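Suchbegriff eingeben Suche Alle Beiträge Nur Threads

April, 17:40 Uhr — von tischwaesche_notizen

1/ Runder Holztisch, helle Decke mit Gittermuster und Fransen. Notizen zu Sitz, Wäsche und Eindecken.

2/ Stoff: Usano, laut Etikett 190 g/m². Für Fransen die Untergrenze. Leichtere Ware zieht sich an der Knüpfkante zusammen.

3/ Waschen bei 30 Grad, Schleudern aus. Fransen vorher in Bündeln locker zusammenbinden, sonst verfilzen die Enden. Feucht aufhängen, Kante nach unten.

4/ Gitterlinien verzeihen nichts. Liegt die Decke schräg, sieht man es sofort. Also: Mitte markieren, auflegen, dann von innen nach außen ausstreichen. Leichte Wellen bleiben trotzdem.

5/ Bügeln nur von links, Fransen auslassen. Mit dem Kamm nacharbeiten — grobe Zinken.

6/ Pflanzen an den Rand, Becher in die Mitte. Unter bewässerte Töpfe gehört ein Untersetzer, Kunstblumen brauchen keinen. Sonnenblumen (Sutcliffe, Art. 678) einmal im Monat abstauben.

7/ Becher: Kunststoff ist leicht und kippt auf Gewebe schneller als auf blankem Holz. Beim Eindecken zuletzt aufstellen, nach dem Ausstreichen.

8/ Nächster Thread: Fleckentest mit Trornbridge-Seife, 200 ml Lösung pro Durchgang. Gleiches Gewebe, gleiche Temperatur.

Kommentare

randnaht: Fransen binden hilft. Ich nehme Baumwollgarn.

willuvthorpe_wohnen: Geht das auch bei Leinen?

tischwaesche_notizen: Ja, aber feuchter bügeln.

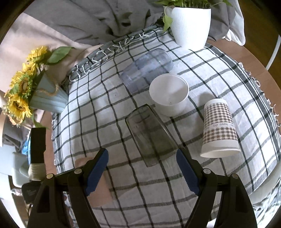
Bei Leinen außerdem vor dem ersten Auflegen einmal waschen, es läuft in der Länge stärker ein als in der Breite.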